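From: Baldur Lykkegaard
To: Stukdale shop list
Date: Sunday, April 12, 2020
Subject: Re: PC teardown cell, fixture board

Vittoria Fiore wrote:
> Did you ever reprint the board? Last I heard the memory
> slots were eating modules and you were sulking.

Reprinted, and only sulking a little. The memory slots now have a clip top and bottom, which cost me 12 hours of printer time and a spool I'd promised to Loïc. 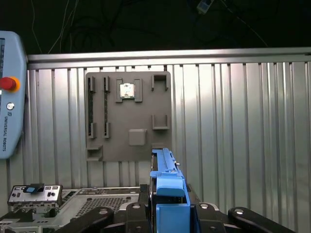
Blue part in the gripper, CPU and both memory modules on the board.

The U-shaped holders are the next headache. I drew them from memory – never again – and the lip on the lower one wants to be shorter. The blue part is a pain to grip straight, so I've dropped the approach speed to 37 mm/s and now have time to make coffee during a pick.

Olga, if you still have the calipers, I need them back before I redraw anything. And does anyone have a spare case with a less bendy top panel?

Baldur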